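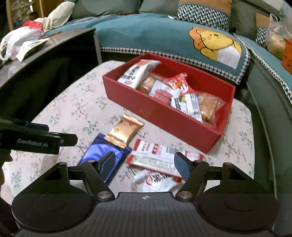
Progress report to the Lykkegaard fund, 2026-04-04

Drainage work at the Skivbridge allotments is on schedule. We have laid 400 feet of pipe along the lower path and cleared both ditches. Eight plots that flooded last October are back in use.

Spending to date is $2,237, mostly pipe and gravel. The Siltex liner arrived late – the supplier sent the wrong width first – so the pond edge is not finished. We expect it to take another 4 weeks.

We still need written permission from Dramedach to connect to their culvert.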